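Galtthorpe Folding Notes
README, version 2, updated 2018-04-05

Welcome! Galtthorpe is a small collection of written notes and pictures on folding household cloth and putting it away in open bins. It covers towels, sheets, dishcloths and the odd pillowcase - all the plain stuff that piles up on a table by Sunday night.

What you get

There are 261 entries in 7 folders, one folder per kind of cloth. Each entry has a picture and a short text file saying what the cloth is, how it was folded and which bin it goes with. I had a great time writing these, and the towel folder is easily my favorite (so many ways to fold a towel!).

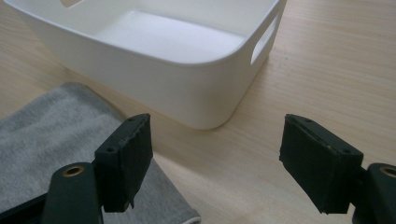

Folder "gray": folded cloth and white bin with handle cutouts, on the pale wood table.

Words used in the text files

"flat" - lying on the table, folded or not
"stacked" - on top of another cloth
"binned" - inside the bin, any way up
"rim" - the top edge of the bin, handles included

A cloth that is half in and half out counts as "binned". I went back and forth on this one, and the January version did it the other way, so please check old labels before you mix the two.

Known gaps

Fitted sheets are thin on the ground, with only 9 entries. The Prundmont and Tanasarn folders still share a few file names, so unpack them separately.

Corrections are very welcome - put the entry number first and the fix after it. New folds too, especially for fitted sheets!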